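Comparing two hands on a laundry task, step by step

I love this test! Laundry is floppy and dark on dark, and it shows you more about a hand in one afternoon than a week of picking up blocks. I worked it out with Kadri Grīnberga when we were choosing between the Carby hand and the Arroyo hand, and you can run it with any washer that has a front door.

1. Put a shallow basket on a low stool so it sits at about the height of the drum opening. Swing the washer door all the way open.

2. Drop in 2 dark garments. Crumple them, and let a sleeve or hem hang over the rim if it wants to.

3. Bring both arms forward and stop before contact. Save the head view and the wrist view at this point, and check that you can see the finger parts in the wrist view (ours needed a new mount angle before we could).
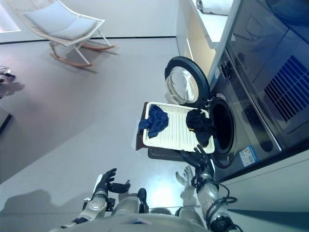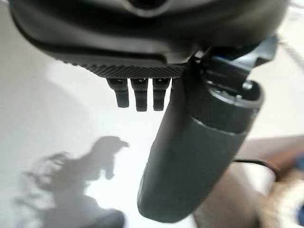 Head camera first, wrist camera second.

4. Run the pick with hand one. Log each try as clean, dropped or snagged. We did 154 tries per hand, which is plenty.

5. Swap hands and keep everything else the same: same controller gains, same speed, same clothes. Recheck your cables too. Any loop at the forearm needs enough slack for a full wrist turn.

6. Compare the snags before you compare the drops. Subbarao Rao talked me into this order and he was so right, it changed which hand we liked!

If your wrist view is washed out, lower the exposure and repeat step 3.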